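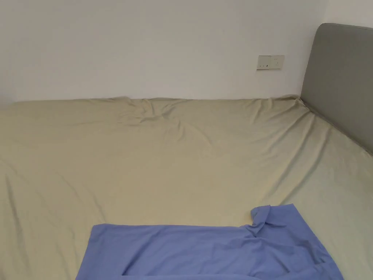

Dallirley, 24 Oct 2026

Our group spent the term with the housekeeping crew at Sekel, a guesthouse firm that is trying out automated folding for shirts and other guest laundry. We loved this project! A blue garment on a beige fitted sheet looks like an easy job, but every crease and turned-up corner changes what the machine has to do next.

The crew let us read their work log, which had 806 entries from March — way more than we hoped for. What changed most was the order of the day. Folding used to fill the last hour, and now people check finished stacks between rooms (up to 20 a shift) and redo the ones they don't like. Several said their wrists feel better. Two miss folding together and talking, and we want to ask more about that next term.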